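# Droltska-Handgreifer im Paar: mein Testbericht nach einem Sommer Datensammeln

Also gut, ich hab's versprochen, und inzwischen fragen ja auch schon Leute aus anderen Gruppen per Mail an: Was taugen die Handgreifer von Droltska, und lohnt sich das ganze Verfahren dahinter? Ich schreibe das jetzt einmal ordentlich auf, dann kann ich künftig einfach den Link schicken.

Kurz zur Ausgangslage. Wir trainieren Greif- und Stapelverhalten für zwei Arme, und bis zum Frühjahr haben wir alles per Teleoperation aufgenommen. Das geht, aber es ist zäh. Man sitzt vor zwei Leitarmen, die nie so wollen wie man selbst, und nach einer Stunde tut einem die Schulter weh. Seung-woo Seol hat dann vorgeschlagen, es mit Handgreifern zu probieren, also die Demonstrationen direkt mit der Hand zu machen, Kamera auf dem Werkzeug, Pose aus dem Bild und der IMU, fertig. Ich war skeptisch (ich bin immer skeptisch, fragt Seung-woo), aber bestellt haben wir trotzdem, und zwar gleich ein Paar, über Jimport.

## Auspacken und erster Eindruck

Die Dinger sind größer, als ich dachte! Auf den Produktfotos wirken sie wie eine Grillzange, in der Hand ist das eher ein kleiner Akkuschrauber. Der Griff liegt gut, der Abzug hat einen schönen, gleichmäßigen Widerstand, und die Finger gehen ohne Ruckeln auf und zu. Beigelegt waren zwei Sätze Fingerpolster, ein Kalibrierbrett und eine Anleitung, die offensichtlich jemand sehr schnell übersetzt hat. »Bitte den Finger nicht verärgern« steht da im Kapitel Montage. Wir verärgern den Finger seitdem alle regelmäßig.

Die Kalibrierung hat beim ersten Mal einen halben Nachmittag gefressen. Beim zweiten Mal waren es 30 Minuten, und das Skript von Aqeel Marwat macht den Rest inzwischen fast allein. Wer das Gerät kauft, sollte sich unbedingt die neuere Fassung der Software holen, die mitgelieferte verschluckt auf einem der beiden Geräte gern den Zeitstempel. Bei Einzelbetrieb merkt man das gar nicht, bei zwei Greifern gleichzeitig ist es eine Katastrophe.

## Die Aufgabe

Wir haben uns auf Geschirr eingeschossen: Teller und Schalen aufnehmen, stapeln, umsetzen. Klingt langweilig, ist aber gemein, denn die Ränder sind dünn, glatt und stehen bei gestapelten Tellern so dicht übereinander, dass man schnell zwei erwischt oder gar keinen. Dazu wechseln wir zwischen den Durchgängen Tischdecke und Hintergrund, damit das Modell sich nicht an irgendeinem Vorhang festbeißt. Blumen, Karos, gedruckte Wohnzimmer, alles dabei. Seung-woo hat einen erstaunlich schlechten Geschmack bei Tischdecken, was den Daten sehr guttut.

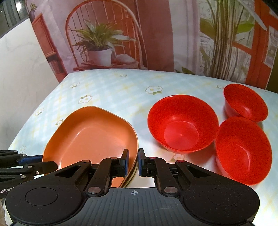

Ausgabe 3, S. 14

Bei den Tellern mit den runden Ecken sieht man ganz gut, worauf es ankommt: eine Fingerspitze innen, eine knapp außerhalb, und dazwischen laufen die Ränder vom Stapel durch. Aus der Perspektive der Werkzeugkamera ist das ein ziemlich enges Fenster. Die blauen Polster an den Innenseiten der Finger heben sich vom schwarzen Rest schön ab, das hat Aqeel beim Schätzen der Öffnungsweite sehr geholfen. Die roten Schalen sind dagegen eine Zicke für sich. Sie spiegeln, und weiter außen im Weitwinkel verziehen sie sich so, dass eine runde Schale plötzlich hochoval ist. Wir haben überlegt, die Bilder vorher zu entzerren, und es dann gelassen. Mit den Rohbildern lief das Training bei uns besser, warum auch immer.

## Was kam dabei heraus?

Jetzt zum Teil, wegen dem ihr vermutlich hier seid. Ziel waren 3000 Demonstrationen, brauchbar übrig geblieben sind nach dem Filtern 2076. Der Schwund tut weh, und ein ordentlicher Brocken davon geht auf das Konto der Zeitstempel von oben. Ein anderer Teil ist schlicht Posenverlust: Sobald man den Greifer zu schnell dreht oder zu nah an eine einfarbige Fläche kommt, verliert das Tracking den Faden. Eine gemusterte Tischdecke ist da Gold wert!

Trainiert haben wir eine ganz normale Diffusion Policy, nichts Exotisches, gemeinsame Bildkodierung für beide Seiten, relative Posen als Aktion. Auf den echten Armen kam die Policy beim Umsetzen einzelner Schalen auf 91 Prozent. Damit bin ich richtig glücklich, die alte Version mit den Teleop-Daten lag deutlich drunter. Beim Abheben des obersten Tellers vom Stapel sieht es trüber aus, eine Zahl dazu gebe ich erst raus, wenn wir den Versuch mit frischen Fingerpolstern wiederholt haben. Die Policy fährt schön an, setzt die innere Fingerspitze auch richtig, und dann fehlt ihr irgendwie der Mut, und sie bleibt ein paar Millimeter über dem Rand stehen.

Aqeel glaubt, das liegt an uns Menschen: Wir fühlen den Rand durch den Abzug, und im Bild steckt diese Information einfach nicht drin. Klingt für mich plausibel. Seung-woo meint, wir hätten schlicht zu wenige Stapel mit unterschiedlicher Höhe aufgenommen. Klingt für mich leider auch plausibel.

## Was nervt

- Die Fingerpolster nutzen sich ab, und Nachschub dauert bei Jimport ewig. Die von Yordanov passen auch, sind aber eine Spur dicker, danach bitte neu kalibrieren.
- Zwei Greifer über einem kleinen Tisch kommen sich ins Gehege, und zwar ständig. Der zweite hängt dann irgendwo am Bildrand rum, und das Modell muss lernen, ihn zu ignorieren (tut es auch, meistens).
- Staub! Auf den schwarzen Gehäusen sieht man jedes Körnchen.
- Der Akkudeckel. Fragt nicht.

## Und was gut ist

Das Tempo, ganz klar. Eine Demonstration per Hand geht so viel schneller von der Hand (haha) als über die Leitarme, und die Bewegungen sehen am Ende auch natürlicher aus. Neue Leute sind nach einer Kaffeelänge eingearbeitet. Und man kann das Set in eine Tasche packen und woanders aufbauen. Im September nehmen wir es mit zu Skoven, da gibt es eine echte Teeküche mit echtem Chaos, und ich bin sehr gespannt, wie die Zahlen danach aussehen.

Die Mechanik hat bisher alles mitgemacht, inklusive eines Sturzes vom Rollwagen, nach dem ich mir sicher war, dass wir neu bestellen müssen. Kratzer am Gehäuse, sonst nichts, die Kalibrierung war hinterher sogar noch innerhalb der Toleranz.

## Kaufen oder nicht?

Wer zweiarmige Daten braucht und mit einer halbwegs gepflegten Softwarebaustelle leben kann: ja, kaufen. Wer nur einen Arm hat und feste Objekte an festen Plätzen greift, kommt mit Teleop vermutlich genauso weit und spart sich das Geld. Von mir gibt es vier von fünf Sternen, der fünfte liegt beim Akkudeckel.

Nachtrag zur Frage aus den Mails: Ja, Aqeels Kalibrierskript geben wir weiter. Er will vorher nur noch die Kommentare aufräumen, da stehen im Moment ein paar Flüche drin.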